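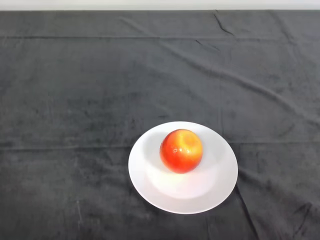
ステルギウさんからは開会の挨拶も終わらないうちに、先月の記録では自分の発言がずいぶん立派にまとめられていたけれど、あんなに理路整然とは話していない、むしろあの演説集は途中で二度ほど投げ出しかけたと言ったはずだ、との訂正がありました。まことにそのとおりで、書記がきれいに書きすぎました。前回の記録の該当箇所を「途中で投げ出しかけたが、最後の演説で持ち直した」と改め、そのほかは異議なく承認されました。

ラクゲート政治読書会 七月例会の記録

日時 木曜日 午後七時より
場所 集会室ウラ
出席 ゾイ・ステルギウ、アティナ・コッキノス、ディオニシス・フリストドゥル、エヴァンシア・クツコス(進行)、書記
欠席 スカルプヘディン・ベルグマン(読後の感想を書面でいただきました。後ほど紹介します)

一、課題書について

今月の課題書は、前回に引き続きピエトジャク演説集の後半、第4章から終わりまででした。前回は若い頃の街頭演説が中心でしたが、後半は市長職に就いてからの議会答弁や式典での挨拶が多く、読み味がだいぶ変わります。クツコスさんから、まず皆さんがどの演説に付箋を貼ったかを順に聞いてみたいとの提案があり、そのように進めました。

フリストドゥルさんは、水道料金の値上げを説明した答弁を挙げました。派手なところは何もなく、引用されることもまずない演説だけれども、値上げの理由を隠さず、誰の負担が重くなるかを自分の口から先に言っている。政治家の言葉を読むときには、拍手の多かった箇所より、拍手が起きようのない箇所を見たほうがその人がわかるように思う、とのことでした。これにはコッキノスさんが大きくうなずきながらも、ただし答弁の原稿は本人が書いたとは限らない、職員の文章を読み上げている可能性を頭に置いておきたいと付け加えました。編者の解説にも、議会答弁については草稿が残っていないと書かれています。

この「誰が書いたのか」という話がたいへん弾みまして、予定の時間をかなり過ぎてしまいました。ステルギウさんは、原稿を他人が書いたとしても、それを読むと決めたのは本人なのだから、責任も手柄も本人のものでよいというお考えです。コッキノスさんは、責任についてはそれでよいが、文章の魅力まで本人の人柄に結びつけるのは危ない、読者はすぐに話し手を好きになってしまうから、という立場でした。クツコスさんが間に入り、演説集という本の形そのものが、ばらばらの日の言葉を一人の人間の物語に見せてしまう面があるのでしょうね、とまとめてくださいましたが、お二人ともまだ言い足りないご様子でした。続きは次回以降にも持ち越せることとします。

コッキノスさんが選んだのは、落選した晩の短い挨拶です。支持者への礼のあとに、相手陣営の運動員が雨の中で配っていたビラの内容に触れ、あの提案のうち図書館の開館時間の件は正しいと思う、と述べるくだりがあります。負けた晩に相手の主張の正しい部分を言えるのは見事だと書記も思いましたが、フリストドゥルさんは、負けたから言えたのではないか、勝った晩にも言っていたらもっと感心したとのことで、なるほどと皆で笑いました。

ステルギウさんからは、訳文についての指摘もありました。前半で「市民」となっていた語が後半では「住民」と訳されている箇所がいくつもあり、原文で別の語なのか、訳者が場面によって変えたのかがわからないそうです。演説では呼びかけの言葉がとても大事なので、注がひとつあればありがたかったと惜しんでおられました。版元のボレントに問い合わせてみてはどうかという話になり、ステルギウさんが手紙を書いてくださることになりました。

二、ベルグマンさんの書面

欠席のベルグマンさんからいただいた感想を、クツコスさんが読み上げました。全文は会報に載せますが、あらましを記しておきます。

ベルグマンさんは、後半に入って「希望」や「未来」という言葉がめっきり減ることに気づいたそうです。最初は疲れてしまったのかと寂しく思ったものの、橋の補修や学校給食の話を読み進めるうちに、若い頃に大きな言葉で言っていたことを、小さな仕事の名前で言い直しているのだと感じられてきた、と書かれていました。ただ、橋の補修の演説が三つも続くのにはさすがに閉口したとのことで、編者にはもう少し選んでほしかったそうです。

読み上げのあと、しばらく静かになりました。フリストドゥルさんが、自分は橋の演説が一番好きだったのに、とぽつりとおっしゃったのをきっかけに、三つの橋の演説を並べて読み比べることになりました。一つめは着工前、二つめは工事が遅れている最中、三つめは開通式のものです。クツコスさんの見るところ、二つめだけ文が極端に短い。言い訳をするときほど長くなるのが普通なのに珍しい、というご意見でした。コッキノスさんは、三つめで遅れに一言も触れていない点がどうにも引っかかるそうで、ここは評価が分かれたままです。

三、会報の夏号について

会報の夏号は、課題書の特集とすることに決まりました。原稿は一人900字以内でお願いします。前号では字数を大きく超えた方がいらして(書記もその一人です)、文字がたいへん小さくなり、読みづらいとのお声を頂戴しました。今回はぜひお守りください。

印刷は50部とします。ステルギウさんから、集会室の入口の棚にも置かせてもらえないかとの提案があり、書記がウラの受付に尋ねてみます。表紙には前回と同じ活字だけの意匠を使い、色だけ変えることになりました。青か緑かで少々もめましたが、紙を見てから決めましょうということで落ち着いています。

掲載順についてフリストドゥルさんから、賛否の分かれた橋の演説に関する原稿は続けて並べたほうが読む人に親切だろうとのご意見があり、そのようにいたします。ベルグマンさんのお原稿を先に、フリストドゥルさんの反論を後に置く予定です。反論というほどのものではない、とご本人は念を押しておられました。

四、会費と部屋の使用料

半期の会費は、これまでどおり一人1000円で据え置きます。コッキノスさんより、会報の紙をよくするなら少し上げてもよいのではとのお申し出がありましたが、しばらくは今の額で様子を見ることになりました。まだお納めでない方は、次回お持ちください。お釣りの用意がありませんので、できればちょうどでお願いいたします。

集会室の使用時間については、片付けを含めて九時までとのお約束を改めて確認しました。このところ話が延びて、鍵をお返しするのが遅くなりがちです。次回からはクツコスさんが八時半に一度声をかけてくださいます。

五、次回の課題書

候補は二つ出ました。ひとつはフリストドゥルさん推薦の、地方議会の速記者が書いた回想録です。もうひとつはコッキノスさん推薦の、選挙ポスターの標語を集めて論じた本で、図版が多く読みやすいとのことでした。

ステルギウさんは、政治家本人の言葉を二か月読んだあとだから、それを書き取る側の人の本に進むのが自然ではないかと速記者の回想録を推されました。クツコスさんも同じお考えで、コッキノスさんも、さきほどの「誰が書いたのか」の話がもう一度できるならそれでよいと快く賛成してくださいましたので、次回は回想録と決まりました。標語の本はその次の候補として残しておきます。

回想録は長めの本です。次回は前半、著者が議事堂に勤め始めてから最初の解散を迎えるところまでを読んできてください。市立図書館に一冊ありますが、フリストドゥルさんがすでに借りておられるので、読み終え次第コッキノスさんへ回してくださるそうです。ほかの方は恐れ入りますが各自でご用意ください。

六、そのほか

ステルギウさんより、演説を黙読するだけでなく、短いものを声に出して読む時間を設けてはどうかとのご提案がありました。試しにその場で、落選の晩の挨拶をステルギウさんご自身が朗読してくださったのですが、目で読んだときには気にも留めなかった「それでは」という一語が、声にするとずいぶん長い間を必要とすることがわかり、皆で感心いたしました。次回も終わりのほうに少し時間を取ります。読みたい箇所のある方は、クツコスさんまで前もってお知らせください。

前々回に、どなたかが鉛筆で線を引いた演説集を一冊お忘れになっています。書記がお預かりしていますので、お心当たりの方はお申し出ください。落選の晩の挨拶のところに、大きな疑問符がついている本です。

閉会 午後八時五十分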